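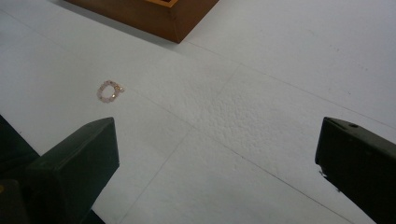 **Ticket:** gripper drops or misses small ring, open day station 2
**Site:** Okgate, ground floor hall
**Reported against:** Dinu gripper tool, Romow control software
**Priority:** high until doors open, then normal
**Status:** closed, one follow-up open

## Summary

Station 2 shows one task to visitors: pick up a small beaded ring from the table and put it in the wooden box. The task ran without trouble in the Toltomberg workshop in January. After the move to Okgate the pick fails in more than half the attempts. The approach looks correct, the fingers close, and the ring is either left behind or lost during the lift.

The visit starts at 10:00. A fallback object (wooden cube) is on the shelf under the table and works every time, but the printed program says "ring into box" and the site would like to keep it.

## Setup at time of fault

- Fingers: dark green, standard pads, no inserts
- Work surface: light-colored panels, laid on site last night
- Ring: bead loop with a small metal-colored charm
- Close speed: default
- Force limit: default
- Camera: on the gripper tool, auto exposure on
- Hall lights: on, window blinds half down

## Log

**07:10** Powered up. Self-test passes. Homed twice, same position both times.

**07:18** First 5 picks with the ring in the usual starting place. Two good, three failed. In all three failures the log reports a completed close with finger width at zero, so the software saw nothing between the fingers.

**07:25** Swapped to the cube. 5 out of 5. Arm position and general calibration are therefore not badly off.

**07:32** Checked the camera image for glare. A few beads show small highlights. The outline of the ring is found in every image, and the center point stays put between images. Turned auto exposure off anyway and fixed it at the workshop value. No change in pick results. Left it fixed.

**07:41** Suspected the charm. It sticks out on one side of the loop, and if a finger lands on it the ring could turn away. Set the ring down with the charm facing several different ways and repeated the pick. Failures occur in all directions. Charm is not the main cause. It may still matter for the grip, see 08:35.

**07:50** Measured finger height at close. Commanded height above the table is 2 mm. With a feeler gauge the real gap is larger at the ring position and nearly correct next to the box. The table is not at one height.

**07:58** Looked at the surface. The panels meet at visible seams and part of the area has a dimpled texture. The panels are slightly soft: pressing by hand near a seam moves the surface down. The workshop table was a hard board, and the height was taught on that board. It was never taught again after the move.

**08:05** Taught table height at one point, beside the box. 5 picks: three good, two failed. Better, still not usable.

**08:12** Taught height at a grid of points instead, using the Romow surface routine. Routine stopped with "contact not found" at two points, both on the dimpled area. The probe sinks in before the contact threshold is reached.

**08:20** Lowered the contact threshold for the routine only. Full grid completed. Height map shows the ring position lower than the box position, in agreement with the gauge.

**08:26** 5 picks with the height map active. All good up to the lift. One ring slipped out during transport to the box.

**08:35** Reviewed the slip. The fingers had closed across the charm, so one pad was resting on the charm and the other on the beads. Reduced close speed to 46 percent and added a pause of 400 ms between close and lift. Force limit left at default to protect the beads.

**08:44** Ran the full cycle, pick and place, with a new ring position each time. No misses, no slips. Stopped the test at 09:05 to clear the floor for the barrier tape.

**09:20** Saved the configuration as `okgate_ring_b`. Set as startup default on the station computer. Restarted and confirmed it loads.

**09:30** Instructions to station staff, given in person and taped beside the stop button:

1. Put the ring on a smooth part of a panel, clear of the seams.
2. Keep visitors from leaning on the table. The panels move and the height map no longer fits.
3. If two picks in a row fail, run "surface check" from the menu.
4. If it still fails, change to the cube and carry on.

**12:15** Midday check. Station running. Staff report one missed pick, after a visitor rested a bag on the table corner. Surface check was run and the next pick was good. Cube not used.

**16:05** Visit over. No further faults reported. Powered down, fingers inspected, pads clean.

## Cause

Table height taught on a different surface. The panels at Okgate are softer than the workshop board and not level across the pick area. The ring is low enough that a small height error puts the fingers above it. The cube is tall enough to hide the same error.

Second, smaller cause: default close speed too high for a loose bead loop when the charm is between the pads.

## Changes kept

- Height map in place of single-point height
- Close speed 46 percent
- Pause 400 ms before lift
- Fixed exposure

The lowered contact threshold applies to the surface routine only. Do not copy it into the main motion settings.

## Open

Add "teach surface" to the moving checklist, between homing and first pick. Toltomberg to decide whether a hard board travels with the station next time or whether the panels stay. If the panels stay, the surface routine needs a setting for soft materials so that the threshold does not have to be edited by hand. Separate ticket to be raised with Romow support, log files attached there.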